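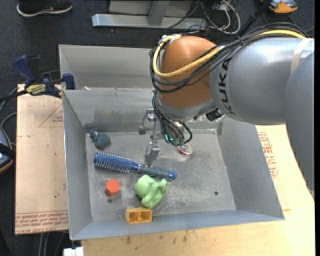 Photo credit: Eylül Karabulut / Penrose bin cell project

Print this page | E-mail this page
Reading time: 8 minutes

Looking After the Penrose Cell: A Student Report on Setup, Cables and Repair

Eylül Karabulut
April 29, 2019

When I signed up for the project course I had hoped, I will admit, for something with more programming in it. What I got was the Penrose cell, a KUKA arm and a pair of sheet-metal bins that the students before me had put together in a hurry and left with a folder of notes (some very good, some in a handwriting I never did learn to read). My task was to get the cell running reliably again, to write down how it is set up, and to leave it in such a state that the next student could start work on the first morning instead of the third week. I have grown very fond of it since then, and I hope some of that comes through in a report that is mostly about cables and clamps.

1. What the cell is for

The cell picks mixed household things and toys out of one bin and drops them in the other. The objects are chosen to be awkward in different ways. The round hairbrush is everybody's least favorite, with a head full of bristles that gives a different grip every time, so we try to take it near the neck, where the shape is more predictable. The hexagonal block is easy as long as the fingers come down square to two of its sides. Cup shapes that have tipped over tend to roll when a finger touches them, and a block with open compartments can be picked up by one of its inner walls, which looks clever until you try to put it down again.

I mention the objects because they explain most of the wear. A cell that only ever picked up one kind of box would not pull at its own cables in so many directions, and it would not push its fingers into the corners of the bin as often as ours does.

2. The condition I found it in

I started in January, and the first two days went into simply watching. I ran the arm at reduced speed with an empty gripper and wrote down everything that moved when it shouldn't, and everything that didn't move when it should. There were three things on the page at the end.

The first was the bin. It shifted. You could not see it shift during a single pick, but after a long run the picks toward the back wall would start to come in a little short, and the log showed the error growing steadily over the session.

The second was the gripper signal, which dropped out now and then. The controller would report that the fingers had not closed, although anybody standing beside the cell could see that they had.

The third was a scraping noise from the left finger when it went down along a wall. The bins are scuffed all over the floor, and I had taken that for ordinary use. Some of it is. Some of it, I am now fairly sure, came from a finger that was sitting lower than the program believed.

3. Fixing the bin in place

I began with the bin, as no measurement means very much if the thing you are measuring against is wandering off. The old arrangement relied on weight and on a strip of tape. I replaced it with a bar clamp at the left corner, with the blue jaw pad bearing on the corner of the bin, and put a piece of acrylic sheet under the clamp so the bar has something flat and hard to sit on. The sheet still has its printed covering on. I left it there on purpose, partly to save the surface and partly because I would only have had to find somewhere to put the paper.

How tight to make the clamp took me longer than I like to say. My first attempt was much too strong, and it pushed the corner in just far enough to change the shape of the opening. Sheet metal is more forgiving to your hand than to your measurements! What works is to bring the pad up until it touches, press the bin down flat with your other hand, and then give the clamp a short firm squeeze. After that, try to rock the bin from the opposite corner. If it knocks, start again.

Once the clamp was on I ran 100 picks and checked the corner position before and after. The reading had not changed by an amount I could measure with the tools in our lab, and I went home very pleased with myself.

4. The cables

This section is the longest because the cables took the most time, and because I think it will be the most useful one to whoever comes next.

Everything the gripper needs runs along the outside of the arm. The yellow cable travels along the top, crosses the orange joint at a slant and loops up around its left side, and the black bundle keeps it company over the same route before bending round toward the wrist. At the bottom the lines come together at the green connectors beside the gripper. A strap farther back on the arm takes up the slack.

The dropouts came from this last part. My predecessor had routed the bundle neatly and quite tightly, and it looked far tidier than mine does. But when the wrist turned to reach a corner of the bin, the short run between the joint and the connectors had no length left to give, and the pull went straight into one of the plugs. I found this by the least scientific method available, which was to hold the arm in its worst pose, switch to manual mode, and wiggle each line in turn with the gripper input showing on the screen. The third one made the signal blink.

I re-seated the plug, and it behaved for a day and a half. Then it went again. So I ordered a new lead from Brirna, who supply most of the small parts for the lab, and while I waited for it I took the whole bundle off and laid it again with more slack on the wrist side. The new routing leaves a loop that can open and close as the joint turns. It is bigger than looks right. Every visitor to the cell has offered to tidy it for me, and I would ask the next student to please be firm with them.

A few notes for re-routing, written down as I did them:

Move the arm to its reach limits before you tighten any strap, and tighten with the arm in the pose that needs the most cable.

Turn the wrist both ways by hand control, slowly, and watch the loop the whole time. Mine caught on the gripper bracket at first, and I had to lay it a little farther to the right.

Mark each line at both ends. I did it with a paint pen. The old labels had been paper, and most of them had come off.

Leave the strap loose enough to slide one finger under.

Do not run the yellow cable underneath the others. I tried this and could not get at it later without undoing everything.

After the new lead was in, I had no dropouts in 32 sessions. I had one emergency stop in that time, and it was my own sleeve on the button.

5. The fingers

The gripper fingers are angular metal pieces that hang from a bracket with round fasteners, and the low finger turned out to be a plain case of a screw that had worked itself loose. I took both fingers off, cleaned the faces, and put them back with a drop of thread locker. Then I set the height with a gauge block on the bin floor and corrected the tool length in the program by 2 mm.

It sounds like very little, and on the hairbrush it made a very big difference. Before the correction the fingers were going down past the neck and trying to close with their tips on the metal. With the right height they meet the handle side of the brush properly, and the success rate for that object went from embarrassing to merely modest. I will leave the numbers for the appendix, where they can be modest in private.

I would recommend checking the finger screws every week the cell is in regular use. It takes a few minutes with a hex key. Eugene-style notebooks and spreadsheets have both been tried for keeping track of this (the folder is full of beginnings), so I simply tied a card to the stand and I sign it.

6. A morning routine

By March I had settled into a way of starting the cell that I could do half asleep, and sometimes did. I look at the floor first, where the loose cables run over the carpet, and move anything that has crept toward the arm's path. I rock the bin. I follow the bundle from the strap to the wrist with my eyes and then with my hand, power off. Then I start the controller, open and close the gripper 16 times with nothing in it, and run a slow pass over both bins before any objects go in.

Small scraps collect by the rim where the two bins meet, and it is worth picking those out too. The vision program once spent an entire morning trying to grasp a bit of paper, with great patience, and I did not have the heart to stop it right away.

7. What I did not get to

The dark marks along the lower part of the back wall are still there. They do not wipe off with alcohol, and I have not found out if they bother the vision program. A fair test would be to cover them and repeat a run, and I had that planned for the final week, which then went to the written part of the course instead.

I would also have liked to fit a proper cable guide. The Atport group in the next building uses a spring-return type on their arm and were kind enough to let me look at it for an afternoon. It would cost more than our whole budget for the term, but a student at Brirberg has made a simpler one from bent strip, and she has sent me her drawings. They are in the folder, right at the front, with the spare lead and the gauge block in the drawer underneath.

The second bin is still held by its neighbor and by luck. It needs a clamp of its own. I have left one out on the bench.

Print this page | E-mail this page

Search this site: Enter keywords Go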